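Embalagem e Conservação de Alimentos
Apontamentos da aula 6: a bolsa flexível e a cuvete rígida

Na aula passada ficámos pelas latas, que têm a vantagem de não exigir grande imaginação. Hoje tratamos de duas embalagens que toda a gente tem em casa e que quase ninguém olha duas vezes: a bolsa flexível para comida pronta e a cuvete de plástico aberta em cima.

6.1 A bolsa

Uma bolsa esterilizável é, na sua forma clássica, um laminado. Por fora, uma camada que aceita impressão e aguenta maus tratos (habitualmente poliéster); no meio, uma barreira ao oxigénio e à luz (folha de alumínio, ou um filme transparente com tratamento de barreira); por dentro, polipropileno, que se solda a si próprio com calor. Quem escrever no exame que a bolsa "é de plástico" terá razão, no mesmo sentido em que um relógio é de metal.

A espessura reduzida é o argumento principal. O calor chega mais depressa ao centro do produto do que numa lata do mesmo volume, o tempo de esterilização encurta e a carne em molho sai menos castigada. O preço a pagar está na soldadura: basta um fio de molho na zona de selagem para estragar o trabalho de toda a linha. No exercício da fábrica Hosov, que resolvemos na terça-feira, um lote de 2304 bolsas teve 176 rejeitadas, quase todas por contaminação da selagem. A percentagem fica para quem faltou calcular.

Nem toda a bolsa é esterilizável. Há-as para congelados, para refrigerados e para produtos secos, e por fora podem ser irmãs gémeas. O aspeto não chega para decidir; procurem as condições de conservação no rótulo antes de arriscar um palpite em voz alta.

6.2 A face impressa

A frente de uma bolsa é um terreno pequeno e muito disputado. O esquema mais comum põe o nome e o logótipo em cima, sobre uma cor chapada, e a fotografia do prato em baixo, a brilhar como o prato raramente brilha. As menções obrigatórias ficam com o que sobra. A expressão "sugestão de apresentação" merece um estudo à parte, de preferência num departamento de literatura.

Nos produtos importados, lembrem-se de que a informação obrigatória tem de estar numa língua que o consumidor daqui compreenda. Costuma resolver-se com uma etiqueta autocolante no verso, colada com maior ou menor respeito pelo que tapa.

6.3 A cuvete

A cuvete faz o que a bolsa não consegue: mantém a forma. As nervuras das paredes não são decoração. Dão rigidez a uma folha fina e permitem gastar menos material sem que o recipiente se dobre na mão do cliente. No catálogo da Toprak, que usamos nos exercícios, a mesma cuvete existe com parede lisa e com parede nervurada; comparem as massas antes de escolherem a lisa por ser mais bonita.

Vazia e sem tampa, uma cuvete não protege nada. A proteção vem do filme selado no rebordo ou do saco exterior.

6.4 Trabalho prático

Cada grupo traz uma bolsa e uma cuvete. Forrem a mesa com papel branco, que é barato e denuncia pingos e migalhas. Têm 60 minutos, contados a partir do momento em que acabarem de procurar a tesoura.

O relatório deve incluir o material provável de cada camada, com a justificação, a largura da selagem em três pontos e um esboço da cuvete com as nervuras assinaladas. "Parece resistente" não é uma justificação. Entreguem na sala 908 e levem a bolsa de volta, sobretudo se a tiverem aberto.

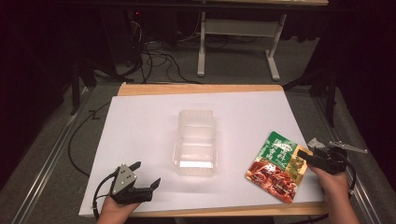

Para a próxima aula, leiam a ficha sobre atmosfera modificada e tragam resolvido o problema da Bototov. O enunciado tem uma gralha nas unidades, que fica lá de propósito desde que dei por ela.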